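The Turquoise Cloth

The tablecloth came with the flat. So did the table, the fridge, and a drawer of takeaway menus from places that had closed.
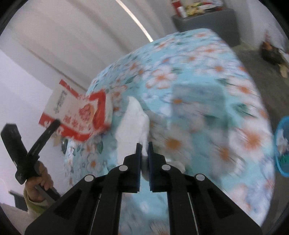

The table, with a tissue and the red and white packet.

I moved into the upstairs flat in Brisdale in July, when the rain came in sideways and the stairwell smelled of other people's dinners. The agency, Folteo, sent the keys in a padded envelope with a form to fill out. The form wanted the condition of everything. Walls, windows, taps, blinds. There was a line for "soft furnishings", and beside it someone had typed: one tablecloth, floral, turquoise, to remain.

I had my own tablecloth. It was brown and had belonged to my aunt. I put it in the cupboard and left the other one where it was, because the form said to remain and I was new.

My rent was paid up for two months. After that I was supposed to have found work. I had come down from Trernmont on the overnight coach with a suitcase, a box of kitchen things and a bag of food for the trip, most of which I hadn't eaten. I put the food on the table and ate it over the next few days, standing up. I didn't have a chair yet.

The woman downstairs had chairs. I heard them scrape every evening at six. She had a lot of visitors, or one visitor who moved around a great deal. On my fourth evening she knocked and asked if I was the one with the tap.

I said I didn't think so.

"Somebody's got a tap," she said. "It goes all night."

I let her in to listen. She was small and wore a man's cardigan with the sleeves turned back. She stood in the kitchen with her head on one side and listened to my tap, which did nothing. Then she looked at the table.

"That's her cloth," she said.

"It came with the flat."

"It would have. She had it on there the whole time." She put her palm on it and smoothed it toward the edge, the way you would settle a horse. "Eight years. She used to wash it on the first of the month and hang it out the back, and if it rained she'd eat in the bedroom. She wouldn't put a plate on a bare table."

I asked where the woman had gone.

"Veloso," she said. "Her son's got a house there. It's all on one level."

She went back down. That night I lay in bed and heard the tap, very faintly, now that I had been told about it.

In the morning I washed the cloth. I hadn't meant to, but there were crumbs on it and a ring from my cup, and once I'd rubbed at the ring with a damp tissue it got bigger. I did it in the bath with dish soap. The water went grey, then less grey. I carried it down the back steps in a bucket and pegged it on the line. It was heavier than it looked. The downstairs curtain moved and moved back.

It rained at eleven.

I brought the cloth in and hung it over the shower rail, and at lunch I made toast and stood in the kitchen with the plate in my hand. The table was bare. It was a perfectly ordinary table, scratched at one end, with a burn near the middle in the shape of an iron. I looked at it for a while. Then I took my toast into the bedroom and ate it on the bed.

I found work the week after. It was at a bakery supply warehouse on the far side of the railway line, picking orders, and I had to be there at half past five. There were 33 aisles and the numbers ran backwards from the door. By the end of the first shift I could no longer feel my feet. By the end of the second week I knew where most things were, and I had bought a chair.

The woman downstairs knocked again when she saw the chair go up.

"Just the one?" she said.

"For now."

She had brought a dish with foil over it. I put it on the table and she lifted the dish straight back up, folded a tea towel she had over her shoulder, and set the dish down on that.

"It marks," she said.

I said I'd seen the burn underneath.

"That was before the cloth. That was why the cloth." She sat down on my chair. I leaned against the fridge. "She'd just moved in. She was ironing a blouse for an interview and the phone went, and it was her sister, and they hadn't spoken for a long time. She forgot about the iron. She went out the next day and bought that cloth at the market so the agency wouldn't see."

"Did they ever see?"

"They came every year with the form. They never once lifted it up."

I got my copy of the form out of the drawer and looked. Kitchen table, it said. Good condition.

"There you are," she said.

We ate what was in the dish, which was rice and peas with a lot of pepper. I gave her the proper fork. She told me who lived in the other flats and which of them was behind on the stairs, as the sweeping went by turns and mine had apparently come and gone. I said nobody had told me. She said it was written on the back of the cellar door. I had never been in the cellar.

When she left she took the dish and forgot the tea towel. I washed it and folded it and put it on the end of the banister, and it stayed there for three days before she took it in.

In the spring a letter came for the woman in Veloso. It was only a catalogue, but the envelope was handwritten, so I asked downstairs for the address. She copied it out for me from a book with an elastic band around it. I wrote the new address on the front, and then I got a sheet of paper and wrote a note to go with it. I told her I was the new tenant. I said the cloth was well and I washed it on the first of the month, weather permitting. I read that over and it sounded odd, but I had only the one sheet, so I put it in.

Her answer took five weeks. It was a parcel, flat and soft, tied with kitchen string. Inside was a second cloth, the same turquoise, the same flowers, with the market ticket still pinned to one corner. The fold lines were so deep they had gone pale. There was a card with it.

She wrote that she had bought two that day because the man did a better price on a pair -- 70 for both, when one was 40 -- and she had always meant to use them turn about. But she had grown used to the first one and never opened the second. Her son's table was glass and he didn't like it covered. She said the spare was for when it rained.

I unpinned the ticket and put the cloth through the bath with dish soap, twice. The fold lines stayed in. It was brighter than the old one, and the flowers were sharper. When it was dry I spread it on the table to see, and it hung down past the edge at the burnt end by a hand's width more than the other did. The old one must have shrunk a little every month.

I put the old one back on. The new one went in the cupboard on top of my aunt's.

The agency came the following July, a young man with wet shoes and a clipboard. He ran the taps. He opened and shut the blinds. He wrote down that I had a chair. Then he stood at the table and looked for somewhere to lean, and I moved my cup for him, and he put the clipboard down on the flowers and ticked the rest of the page.

"Anything to report?" he said.

I told him there was a tap somewhere in the building that went all night.

He listened. He said he couldn't hear it, but he wrote it down.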